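ステンレス製アイボルトの「耐荷重」表示、どこまで信用できますか

質問者:Magdy Naciri
投稿日:3月26日

倉庫の梁に手動チェーンブロックを掛けるため、アイボルトを探しています。通販でChraibiというところのステンレス製が1個154円でした。商品ページには「高強度・プロ仕様」とあるだけで、使用荷重なのか破断荷重なのか書いていません。問い合わせたら「十分な強度があります」という返事。十分とは何に対してなのか。Aswoodの同じ呼び径のものは2695円です。この値段の差に中身はあるのでしょうか。それとも箱代ですか。 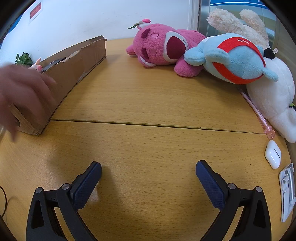 机の上、段ボール箱とピンクのペン

吊るのは小型モーターで、斜めに引く場面もあります。

回答1:Ronorero
安いのを使っていますが切れたことはないです。ステンレスなら錆びないし大丈夫では? 心配なら太いのを買えばいいと思います。

回答2:Clémence Leclerc
回答1の「切れたことはない」は根拠になりません。何キロを何回、どの向きで吊ったのかが書かれていないので。錆びにくさと強度も別の話です。

見るところは、本体に呼び径や製造者の刻印があるか、使用荷重が数字で示されているか、検査成績書をロット番号つきで出せるか。メールで頼んで書類が来ない店のものは、私なら吊りには使いません。高いほうも同じように疑ってください。以前、値段だけ立派な品に別ロットの成績書が付いてきました。
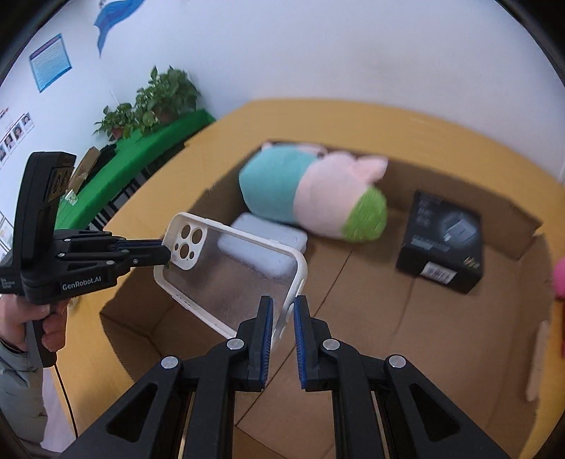

黄色い机の段ボール箱と透明なスマホケース

斜め引きがあるなら、カタログの垂直吊りの数字をそのまま使わないこと。角度がつくと許容荷重はかなり下がります。2本吊りの値が載っていても、どの角度での値か確認を。座面が梁に密着していないとねじの根元に曲げがかかります。梁そのものの強度は、ここで誰かに聞いても答えは出ません。図面を持って設計のわかる人へ。

回答3:Brorkgate
アイボルトよりシャックルとビームクランプの組み合わせのほうがよくないですか。クランプも刻印なしの品が出回っているので、結局同じ確認をすることになりますが。

質問者からの補足
Chraibiに成績書を頼んだところ「社外秘」とのことでした。買うのはやめます。Aswoodにはロット番号を聞いていて、返事待ちです。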